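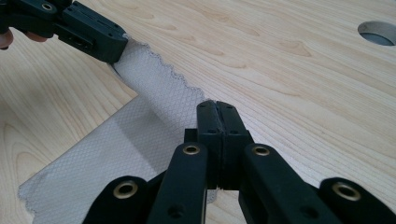
Netztuch Prumaver, hell, mit Bogenkante

Das Prumaver ist mein Lieblingsstoff im ganzen Laden, und ich gebe zu, dass ich davon selbst viel zu viel im Schrank habe. Ein feines, helles Netz mit kleinem Rautenmuster und einer Bogenkante, die ein bisschen an Omas Spitzendeckchen erinnert (im besten Sinn!). Die Farbe heißt bei uns »Irnico«, das ist so ein gebrochenes Weiß mit einem Hauch Grau drin. Auf hellem Holz mag ich es am liebsten, da wirkt das Muster ganz ruhig.

Wofür nimmt man das? Ich lege es unter den Brotkorb, über die Obstschale, wenn im Juni die Fliegen kommen, und eine Kundin hat sich daraus Scheibengardinen fürs Bad genäht. Als Geschenkverpackung geht es auch: einmal um die Schachtel, Knoten drauf, fertig.

Was ihr vorher wissen solltet: Der Stoff ist leicht und liegt nicht von allein glatt. Frisch aus dem Päckchen hat er Falten, und wenn man ihn einfach auf den Tisch wirft, dann knüllt er sich eben. Ich ziehe ihn an zwei Ecken diagonal auseinander, streiche einmal mit der flachen Hand drüber und lasse ihn über Nacht liegen. Bügeln klappt auf der niedrigsten Stufe mit einem Baumwolltuch dazwischen.
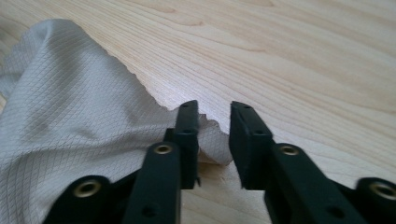
Wer es ganz akkurat mag, nimmt Sprühstärke, aber bitte sparsam, sonst wird das Netz bockig. Mir persönlich gefällt es mit ein paar Knittern sowieso besser.

Noch ein Wort zum Zuschneiden: Schnittkanten fransen leicht aus. Also entweder schmal umnähen oder ein Schrägband dran, ich nehme gern das von Fatgate in Naturweiß. Und lieber eine scharfe Schere als einen Rollschneider, der rutscht mir auf dem Netz immer weg.

Maße und Pflege
Breite: 83 cm
Länge: 100 cm, kann beim Waschen um etwa 4 cm einlaufen
Waschen: 30 Grad im Wäschenetz, nicht in den Trockner
Farbe: Irnico
Hersteller: Weberei Onyshchenko

Ab 5 Stück gibt es Mengenrabatt, schreibt mir dafür einfach kurz über das Kontaktformular. Päckchen gehen immer donnerstags raus. Muster verschicke ich auch, die sind dann allerdings ohne Bogenkante.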